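Ticket 1879 – Dishwasher stops mid-cycle with fault code 73
Product: Grulby integrated dishwasher, 60 cm
Opened: 2018-12-06
Status: Resolved

We use cookies to remember your ticket history and improve this site. By continuing to browse you accept our use of cookies.

Customer report

The machine was fitted in a corner run next to the sink. It starts normally, fills, and washes for a few minutes. It then stops, drains and shows 73 on the display. The door light stays on. Switching off at the wall clears the code but it comes back on the next wash. The quick programme will sometimes finish. The long programme never does.

The customer has already cleaned the filter and checked the spray arms for blockages. Salt and rinse aid are full. The machine is out of the shop warranty but still covered by a Truvent plan.

First reply

Code 73 on this model means the water did not reach the set temperature in the time allowed. Please check the following and report back:

– Is the inlet hose connected to the cold supply or the hot?
– Is the stop valve under the sink fully open?
– Does the machine share a socket or an extension lead with anything else?

Please don't remove the base panel at this stage.

Customer reply

Hose is on the cold supply. Valve was half closed, now fully open. The machine has its own socket at the back of the next cupboard. Ran the long programme again with the valve open and got the same code, this time 86 minutes in, so further than before but still not finished.
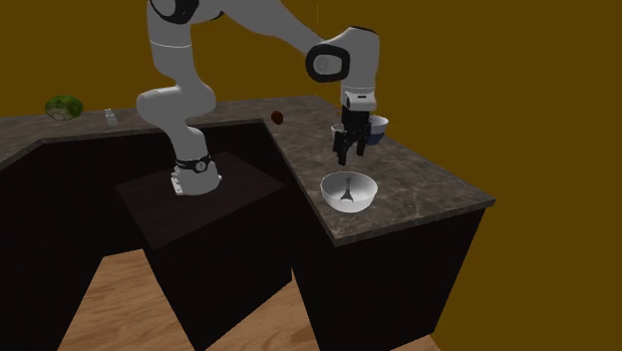 Second reply

Thank you. The longer run suggests the fill was slow, but there is a second fault behind it. On corner installations we often find the drain hose has been pushed down flat behind the unit. If the hose has no high loop, water can siphon out during the wash and the heater is left working on fresh cold water each time it tops up.

Slide the machine forward by a hand's width with the power and water off. The hose should rise to just under the worktop before it drops to the waste. Clip it there. Check for a kink where it passes through the side of the cupboard.

Customer reply

Hose was lying on the floor the whole way and was pinched by the rear foot. No clip fitted. The installer was Dramwood, who also did the worktops. I've raised the hose and fixed it with a clip from the plumbing shop. The hole in the cupboard side had a rough edge, so I sanded that as well.

Ran the long programme empty, no code. Ran it again with a full load and it finished. Plates are hot at the end, which they weren't before. There is still a knocking noise for the first few minutes.

Third reply

The knocking is most likely the inlet pipe moving against the cupboard now that the valve is fully open. Close the valve by a quarter turn and try again. If it carries on, put a foam sleeve on the pipe. Escobedo part 2 fits this size.

Customer reply

Quarter turn was enough. Noise has gone. Please close.

Closing note

Cause: drain hose fitted without high loop and trapped under rear foot; inlet valve partly closed. No parts supplied. No visit needed. Ticket can be reopened until the end of January if the code returns.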